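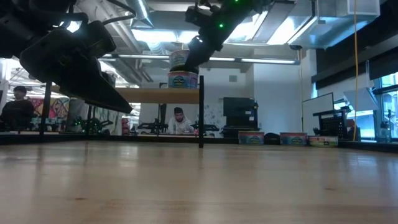
통 두 개를 쌓아 놓고 한 학기를 보내는 중입니다

2025년 10월 21일

지난번 글에서 "다음에는 동아리 이야기를 꼭 쓸게요" 해 놓고 한참을 안 썼네요. 변명을 하자면 정말 바빴어요. 정확히는 동아리 때문에 바빠서 동아리 이야기를 못 썼습니다. 오늘은 과제 제출도 끝났고 빨래도 돌려 놨으니 차 한 잔 끓여 놓고 길게 써 보려고 해요. 길어질 것 같으니 읽으시는 분도 마실 것 하나 가져오세요.

제가 들어간 곳은 자켄(Zaken)이라는 로봇 조작 동아리예요. 로봇 동아리라고 하면 다들 바닥을 굴러다니는 작은 차나 축구 하는 로봇을 떠올리시던데, 우리는 팔만 만집니다. 바퀴 없고 다리 없고, 책상 앞에서 물건을 집고 옮기는 일만 해요. 면접 때 선배가 "생각보다 지루할 수 있어요"라고 했는데 그때는 겸손인 줄 알았어요. 두 달 다녀 보니 그냥 사실이었고, 그런데도 저는 이게 너무 재미있습니다. 취향이란 참 이상하죠.

동아리 작업실은 브레르쿰(Brerkum)관에 있어요. 천장이 다 드러나 있어서 커다란 은색 환기 덕트가 머리 위로 지나가고, 한쪽은 창이라 낮에는 꽤 밝아요. 처음 들어갔을 때 제 첫마디가 "와, 공장 같다"였는데 그 말로 아직도 놀림을 받아요. 여러 팀이 한 공간을 나눠 쓰고 있어서 저쪽 책상에는 저쪽 팀의 로봇 팔이 있고, 우리 책상에는 우리 팔이 있고, 그 사이에서 누군가는 꼭 고개를 숙이고 뭔가를 들여다보고 있어요. 서로 말도 별로 안 해요. 그런데 누가 "어?" 하고 소리를 내면 방 안의 고개가 다 올라옵니다. 저는 그 순간이 좋아요.

이번 학기 목표는 오브턴(Ovton)이라는 교류전이에요. 근처 학교 동아리들이 모여서 같은 과제를 가지고 겨루는 행사인데, 올해 과제가 '선반 정리'입니다. 선반 위에 놓인 플라스틱 통을 로봇이 내려서 작업대 위 정해진 자리에 옮기면 돼요. 한 판에 90초를 주고, 겹쳐 쌓인 통을 위에서부터 순서대로 내리면 가산점이 50점 붙습니다. 규칙 설명을 들을 때는 다들 표정이 편했어요. 통이잖아요. 컵도 아니고 달걀도 아니고 통. 저도 집에 가면서 가족 단톡방에 "이번 과제 쉬워요" 하고 보냈는데, 그 메시지를 지우고 싶은 마음이 지금도 있습니다.

뭐가 어려우냐면요. 일단 쌓여 있다는 게 문제예요. 위의 통을 잡으려고 집게가 내려가다가 조금만 비스듬하면 위 통이 밀리고, 위 통이 밀리면 아래 통이 같이 돌아가고, 아래 통이 돌아가면 라벨 방향이 달라져서 카메라 쪽 프로그램이 "처음 보는 물건인데요" 하는 얼굴을 합니다. (프로그램에 얼굴은 없지만 로그를 오래 보다 보면 표정이 느껴져요. 진짜로요.) 라벨이 알록달록한 게 처음에는 도움이 될 줄 알았어요. 눈에 잘 띄니까요. 그런데 조명이 뚜껑에 비치면 색이 허옇게 날아가고, 흐린 날과 맑은 날에 분홍색이 서로 다른 분홍색이 되고, 그러다 보니 9월 내내 우리 팀 회의록에는 "분홍"이라는 단어가 제일 많이 나옵니다. 로봇 동아리 회의록인지 화장품 동호회 회의록인지 모르겠어요.

그리고 선반 판이 있습니다. 나무판인데, 위에서 내려오는 팔 입장에서는 통보다 이 판이 더 무서운 상대예요. 통은 밀면 밀리지만 판은 안 밀리거든요. 통의 아랫부분을 잡으려고 집게를 욕심껏 내리면 손가락 끝이 판을 콕 찍고, 그러면 팔이 힘을 감지해서 멈추고, 우리는 다 같이 한숨을 쉬고 처음 자세로 돌려놓습니다. 저는 이 "콕" 소리를 이제 다른 방에서도 알아들어요. 지난주에 자판기 앞에서 커피를 고르고 있는데 복도 너머에서 콕 소리가 나서 빈손으로 뛰어갔습니다. 우리 팔이었어요.

우리는 팔을 두 개 써요. 하나가 집으면 다른 하나는 비켜 있다가 필요할 때 거드는 식으로 짰는데, 이 '비켜 있기'가 또 만만치 않습니다. 가만히 있으면 될 것 같지만 가만히 있는 자리를 어디로 정하느냐가 문제예요. 너무 가까우면 집는 쪽 팔과 부딪힐 수 있고, 너무 멀면 거들러 오는 동안 시간을 다 써요. 처음에는 제가 책상에 색종이를 오려 놓고 "여기!" 하고 정했는데, 막상 돌려 보니 그 자리가 카메라 시야를 딱 가리는 자리였어요. 집는 팔은 열심히 내려가는데 화면에는 시커먼 집게 등판만 크게 나오는 거예요. 한참을 그것도 모르고 인식 쪽 코드만 고치고 있었으니, 그날 저녁에 제가 먹은 떡볶이가 유난히 매웠던 건 기분 탓이 아니었을 겁니다.

우리 팀이 쓰는 제어 프로그램 이름은 서그던(Sugden)이에요. 몇 기수 위 선배들이 만들어서 물려준 건데 왜 이름이 서그던인지는 아무리 물어봐도 말하는 사람마다 달라요. 게임에 나오는 마을 이름이라는 설도 있고 누가 교환학생 가서 살던 동네라는 설도 있고요. 주석이 친절한 파일과 불친절한 파일이 섞여 있어서 읽다 보면 몇 사람이 썼는지 대충 보여요. 어떤 함수 위에는 "이거 건드리지 마세요, 저도 왜 되는지 모릅니다"라고 적혀 있는데, 저는 그 함수를 건드렸고, 안 됐고, 되돌렸습니다. 이 문장 하나에 이틀이 들어 있습니다.

조금 진지한 이야기도 할게요. 우리 팀은 동작을 하나하나 좌표로 적어 주는 방식과, 사람이 직접 팔을 조종해 보여 준 것을 모아서 배우게 하는 방식을 같이 쓰고 있어요. 앞쪽은 예전부터 하던 방법이고 뒤쪽은 올해 처음 해 보는 거예요. 그래서 이번 학기 신입의 주된 임무는 시연 모으기입니다. 조종 장치를 잡고, 통으로 집게를 내리고, 집고, 들고, 옮기고, 놓고. 끝나면 통을 다시 선반에 올려놓고 또 처음부터요. 지금까지 모인 게 727번이에요. 이 숫자를 어떻게 이렇게 정확히 아느냐면 폴더 이름이 번호라서 그렇고, 마지막 폴더를 만든 사람이 저라서 그렇습니다. 어제 저녁이었고 배가 무척 고팠어요.

시연을 모으다 보면 사람마다 손버릇이 다르다는 게 보여요. 저는 위에서 곧게 내려가는 편이고, 같이 들어온 동기 한 명은 꼭 옆에서 비스듬히 들어가요. 선배 한 분은 잡기 직전에 잠깐 멈칫하는 버릇이 있는데, 이걸 모아서 배우게 했더니 로봇도 잡기 직전에 멈칫하더라고요! 다들 그걸 보고 웃다가, 선배 본인도 웃다가, 그다음에 갑자기 조용해졌어요. 우리가 그동안 대충 한 것들도 다 저 안에 들어가 있겠구나 싶어서요. 그날 이후로 팀에 약속이 하나 생겼습니다. 피곤하면 그날 시연은 그만하기. 졸면서 한 시연은 저장하지 않기. 저는 이 약속이 마음에 들어요. 로봇을 위해 만든 규칙인데 덕분에 사람들이 제때 집에 가거든요.

저는 원래 손재주가 없는 사람이에요. 예전부터 이 블로그 읽으신 분들은 제가 선반 하나 조립하다가 나사를 반대로 다 박은 이야기를 기억하실 텐데, 그런 제가 지금 선반에서 물건 내리는 로봇을 만지고 있으니 엄마가 웃을 만도 하죠. 조종 장치를 처음 잡은 날에는 통을 집기는커녕 허공만 열심히 꼬집었어요. 화면으로 보면 바로 앞인데 실제로는 한 뼘이 모자라고, 그래서 조금 더 가면 이번에는 너무 가고. 옆에서 보던 선배가 "눈을 화면에 두지 말고 통에 둬 봐요"라고 해 줬는데 그 말 듣고 나서 조금씩 되기 시작했어요. 운전 배울 때 바로 앞 말고 멀리 보라던 말이랑 비슷한 건가 싶기도 하고요. 면허는 아직 없습니다.

중간 점검 결과도 적어 둘게요. 지난주에 팀 안에서 연습 경기를 했어요. 교류전 규칙 그대로 시간을 재고, 심판 역할도 정하고, 점수판은 화이트보드에 그렸고요. 연속으로 5판을 돌렸는데 첫 판은 시작하자마자 콕, 둘째 판은 위 통을 잘 들어 놓고 내려놓는 자리를 착각해서 통 하나 너비만큼 옆에 놨어요. 셋째 판에서 처음으로 위아래 통을 순서대로 다 내렸습니다. 저는 그때 비상 정지 버튼 담당이었는데, 소리를 지르고 싶은데 버튼에서 손을 떼면 안 되니까 한 손만 번쩍 들고 있었어요. 넷째 판은 시간이 모자랐고, 마지막 판은 다시 잘됐고요. 다 합쳐 보면 자랑할 성적은 못 되는데도 끝나고 다 같이 편의점 가서 아이스크림을 먹었어요. 날이 쌀쌀해져서 먹으면서 다들 떨었습니다.

앞으로 할 일이 아직 많아요. 내려놓는 동작이 너무 조심스러워서 거기서 시간을 많이 쓰고 있고, 라벨이 뒤로 돌아가 있을 때의 시연도 모자라요. 케이블 정리도 해야 하고요. 팔 위쪽으로 넘어가는 선이 어떤 자세에서 당겨지는 것 같다고 누가 지난 회의 때 말했는데, 담당을 정하는 순간에 제가 물을 마시고 있어서 제가 됐습니다. 회의 때는 물을 마시면 안 되나 봐요. 혹시 케이블 정리용 벨크로 좋은 것 아시는 분은 댓글로 알려 주세요. 너무 뻣뻣하지 않고 여러 번 뗐다 붙여도 괜찮은 걸로요.

그리고 비밀 댓글로 "전공자가 아닌데 이런 동아리에 들어가도 되나요" 하고 물어보신 분, 답이 늦어서 미안해요. 저희 팀은 절반 가까이가 비전공이에요. 들어오고 나서 코드부터 배우는 사람도 있고, 코드는 끝까지 안 하고 치구 만들기나 기록만 하는 사람도 있어요. 통을 다시 올려놓는 일을 귀찮아하지 않으시면 어디서든 환영받으실 것 같아요. 학교마다 분위기가 다를 테니 모집 기간 전에 작업실 구경을 한 번 부탁해 보세요. 저도 그렇게 시작했고, 구경 간 날 바로 조종 장치를 쥐여 주셨어요.

빨래가 다 됐다고 세탁기가 노래를 부르네요. 다음 글은 교류전 다녀와서 쓸게요. 그 전에 케이블 이야기만 짧게 올릴지도 모르겠어요. 내일 저녁에는 또 시연 당번이라 728번 폴더부터 만들러 갑니다.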